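Running a tea room on the wrong side of the hill

July 11, 2020

She has had the place in Vorstead for three winters and still gets asked if it's open. "The sign's on the wrong side," she says. "People come down the hill and see a wall."

Before that, it was a wool shop. She took on the lease in January, which everybody told her was mad. Takings the first Saturday: 267. "I cried a bit. Then I bought more flour."

The menu is short. Tea, soup, steamed buns, one cake. No toast -- she is firm on toast. "You can have toast at home."

Most of the trade used to be walkers off the Gukmont path. This spring, nothing. Doors shut, rent still due. She sold buns from the window, Fridays only, and a list went up in the Usman bakery for orders. Almost 100 in the best week.

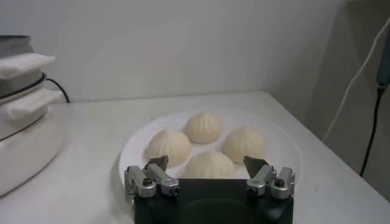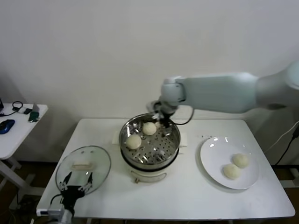 The landlord was decent in the end. Took half for a while. "I wrote him a letter, a proper one, with a stamp. He rang me teh same day he got it."

Money is still tight. The insurance went up, the drain needed doing, and the man wanted 409 for it. She paid in two goes.

Would she move to Plara, where the coaches stop? Long pause. "My sister says yes. I went and looked at a unit. Nice floor, big window. No back door though, and where do you stand when you've had enough?"

So she's staying, at least until the lease is up. Tables are further apart now, fewer chairs. The regulars moan about the draft from the door but they sit there anyway.

Open Thursday to Sunday, ten till four. Cash prefered.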